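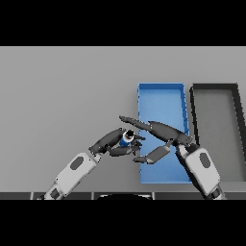
Figure 1. The left hand holding the cylinder beside the blue tray, with the right hand open nearby.

Student Projects > Robotics and Automation

Sorting with two hands: what our simulated robot learned from watching us
Sosina Mamo and Máté Somogyi

When we started in October we thought the hard part would be the learning. Most of our term went into the demonstrations instead, and we're very grateful to Jasmina Vukadinović, who let us keep the lab machine running well past supper (and brought soup!).

Our question was a simple one: does a policy copy us better if every demonstration starts from the same spot, or if we move the cylinder a little each time? We recorded 600 demonstrations in the Rinwood simulator, half of each sort, and trained 2 policies with the same settings. Each then got 50 trials with starting positions it had never met.

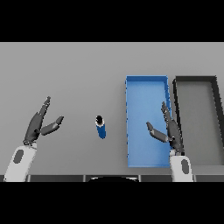
Why use a simulator at all?
It let us reset the table in a moment and give both policies exactly the same starts, and a clumsy grasp cost us only a bit of pride.

The policy trained on varied starts placed the cylinder in the correct tray in 44 trials. The fixed-start policy managed almost half that, and its favourite mistake was closing the fingers where the cylinder used to be in training. We'd still like to try other colours and a heavier object, and Volodymyr Yatsenko has kindly offered to carry on with that part.

Related projects
Folding cloth with the Dullero gripper
Hukard: a small planner for crowded shelves
Teaching by joystick, by Gizella Kerekes

Last updated: October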